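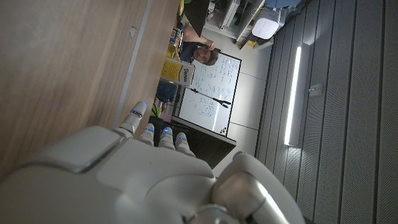 Hand beside the wooden surface, blue joint lights on.

Tuesday, after lunch

Put the second beta of Tollel on both test phones this morning, and what a palaver that was! The download is 378 MB, so I left it running over the workshop wifi and went off to tidy the cable drawer (still not tidy, sorry all). The first phone took it in 25 minutes. The second stopped at the licence page twice, and only went through once I'd signed out of Kragh and back in again.

Good news first: the calendar sync is much quicker, and all 1,635 old entries came across with their colours intact, bless them. Less good, Prulus still crashes if you open it from a notification, same as in the first beta. I've sent the log off and added my grumbles to the bug list.

Please don't update the tablet yet, I'd like to keep one thing on the old version. Battery check before I go home.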